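Sobre a aptidão das máquinas para as tarefas da casa e da oficina

Publicado em 10 de julho de 2021

Retoma-se neste espaço uma matéria que tem ocupado boa parte da correspondência recebida: a de saber se as máquinas se encontram já em condições de executar as tarefas domésticas e os pequenos serviços de oficina que continuam a ser feitos à mão. A posição do autor permanece, no essencial, a que foi exposta em setembro do ano passado. Certas operações isoladas podem ser confiadas a um braço mecânico. A tarefa completa, tal como a entende quem a desempenha todos os dias, ainda não.

Importa precisar os termos. Entende-se por tarefa doméstica, para efeitos deste texto, um encadeamento de operações sem posição fixa de partida: arrumar uma sala, levantar uma mesa, separar a roupa por destino. A tarefa de oficina distingue-se por admitir alguma preparação do posto de trabalho. Na Dodska, onde o autor prestou serviço durante 22 meses, as peças chegavam à bancada em tabuleiros com divisórias, e o equipamento de recolha dependia inteiramente dessa disposição. Quando um tabuleiro era colocado ao contrário, a linha parava e chamava-se o operador de turno.

A engenheira Chenxi Lu, em carta dirigida a este blogue, contesta a distinção. Argumenta que uma habitação também se organiza, que os talheres têm gaveta e os sapatos têm armário, e que a diferença seria apenas de grau. O argumento merece consideração. Observa-se, contudo, que a gaveta ordenada é o resultado do trabalho, ao passo que o tabuleiro com divisórias é a sua condição prévia. Gonzalo Salcedo, que leu ambas as posições, entende que a questão se resolverá pelo custo e que a discussão conceptual tem utilidade reduzida.

Quanto ao custo, os elementos disponíveis são escassos. A proposta da Drirport para arrumação de pequenos objetos, que o autor pôde consultar, prevê 92 ensaios de recolha por cada tipo de objeto antes da entrada em serviço. Para um armazém com poucas referências, o encargo é suportável. Para uma casa com crianças, onde entram objetos novos em cada aniversário, o método afigura-se impraticável sem alguma forma de generalização. O documento nada estabelece quanto a objetos macios, nem quanto à responsabilidade por danos, omissão que se assinala e que deveria ser corrigida numa versão posterior. 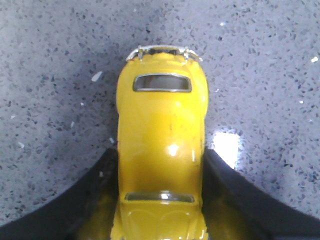

A arrumação de brinquedos é, no entender do autor, a prova mais exigente entre as tarefas domésticas correntes. Não há dois brinquedos com a mesma forma, e muitos deles foram concebidos para rolar, dobrar ou encaixar. Um automóvel em miniatura, como o amarelo que se vê entre os dois dedos negros da garra, tem o corpo arredondado e a superfície brilhante, e o pavimento salpicado em redor devolve também um reflexo branco intenso. Uma pessoa resolve a dificuldade sem dar por ela. O sistema tem de decidir onde acaba o objeto e onde começa o reflexo, escolher os pontos de contacto e regular a força, e só depois se coloca o problema de saber em que caixa o brinquedo deve ser guardado.

Este último ponto é frequentemente descurado. O destino de cada objeto obedece a regras que variam de família para família e que raramente se encontram escritas. Covadonga Gallardo propôs que fossem registadas numa ficha simples, a preencher pelos moradores. A sugestão é razoável, embora transfira para estes uma parte do trabalho que se pretendia dispensar.

Mantém-se, por conseguinte, a recomendação de prudência a quem pondera adquirir equipamento desta natureza para uso doméstico. As observações dos leitores podem ser remetidas pelo formulário habitual e serão apreciadas por ordem de chegada.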